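# Furniture store says its sofa stays tidy for 7 years 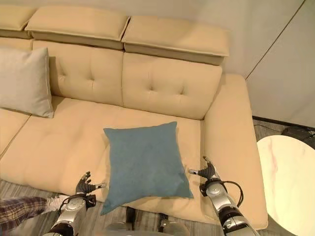
*A beige sofa with tufted back cushions, a gray throw pillow and a dusty-blue one on the seat.*

Graden, the furniture chain, raised the price of its best-selling sofa from $385 to $620 in October and says the new filling explains it. The seats, according to the company, will keep their shape for up to 7 years without plumping.

That's a bold promise for a light fabric sofa people nap on. Graden says the filling was tested at Potis, a lab it also owns, and hasn't released the results. The warranty still covers frames and seams - the word "cushion" doesn't appear in it.

"I'd like to see the numbers before I pay for them," said Iman Bouazza, who repairs sofas at El Idrissi Upholstery. She charges $368 to refill a full set of cushions and says most customers come back sooner than they expected.

Graden said a longer warranty is "under review" and gave no date. The old version has been pulled from its stores.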